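カテゴリー:ハンドツール/手持ち式グリッパー/評価用機材
3月更新 文:Gaétan Desjardins

Turkumell 手持ち式グリッパー Vireck(ヴィレック)

Vireckは、人が手に持って操作する二指平行リンク式のグリッパーです。本体側にカメラを備え、指先と対象物を同じ画角で記録します。布物の取り扱いを検討されている方からの問い合わせが多いため、このページでは衣類での試用を中心にまとめました。

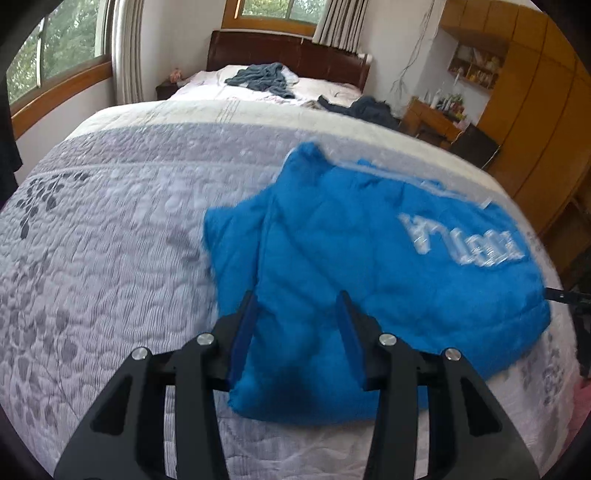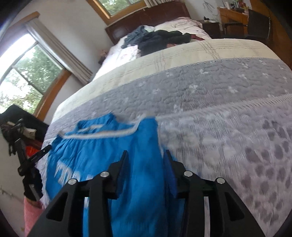

ベッドの上の青い衣類でVireckを試用中。1枚目は指を開いた状態、2枚目は指の間に布のひだが寄った状態。

■ 指先とパッド
指先の内側には交換式のパッドが付きます。標準は濃紺の軟質タイプです。1枚目では左右の指の内側に見えています。薄手の布には標準パッド、厚みのある中綿入りの衣類には溝付きのパッド(別売)をお試しください。交換は六角レンチ1本で済みます。左右で硬さの違うパッドを組み合わせることもできますが、片側だけ早く減ります。

■ リンク部
左右の爪はそれぞれ外側のアームと内側のバーで支えられ、銀色のピンで留めてあります。アームの肉抜きは軽量化のためのもので、強度の検査は肉抜き後の状態で行っています。ピンの増し締めは開閉1,000回ごとが目安です。締めすぎると戻りが重くなります。

■ カメラの画角
広角レンズを使用しているため、画像の周辺は曲がって写り、四隅が暗くなります。寸法を読み取る用途では、付属ソフトWenenusで補正してからお使いください。手を速く動かすと、布の文字などは流れて読めなくなります。文字の判別が必要な作業では、照明を足すか、動作を遅くしてください。

■ 旧型Cuadrosとの比較
同じ衣類を使い、CuadrosとVireckで各216回、布端のつまみ上げを行いました。主な違いは次のとおりです。

・指の形:Cuadrosは先端が平らな角形、Vireckは先細り。平らに広げた布では、先細りのほうがひだを作りやすい。
・視界:Cuadrosは指の根元が太く、つまむ位置が隠れがち。Vireckは指の間から布が見える。
・質量:Vireckはグリップ部を除いて400 g。Cuadrosより軽いが、長く使うと手首の疲れは残る。
・丸めて置いた衣類の山:両機の差は小さい。下の布まで一緒につまむ失敗はどちらにもあった。

キルティングのように表面に凹凸のある敷物の上では、指を寝かせすぎると先端が敷物に引っかかります。立て気味に下ろし、布に触れてから閉じてください。縁取りや縫い目の厚い部分は滑りにくく、最初の練習に向いています。

■ 貸出評価
購入前の貸出は30日間です。本体、標準パッド、予備ピン、Wenenusの試用ライセンスをお送りします。溝付きパッドをご希望の場合は、申込書の備考欄にその旨をお書きください。Cuadrosの在庫は貸出用のみで、販売は終了しました。Cuadros用のパッドはVireckには取り付けられません。

返却時はパッドを外さず、指を閉じた状態で箱に戻してください。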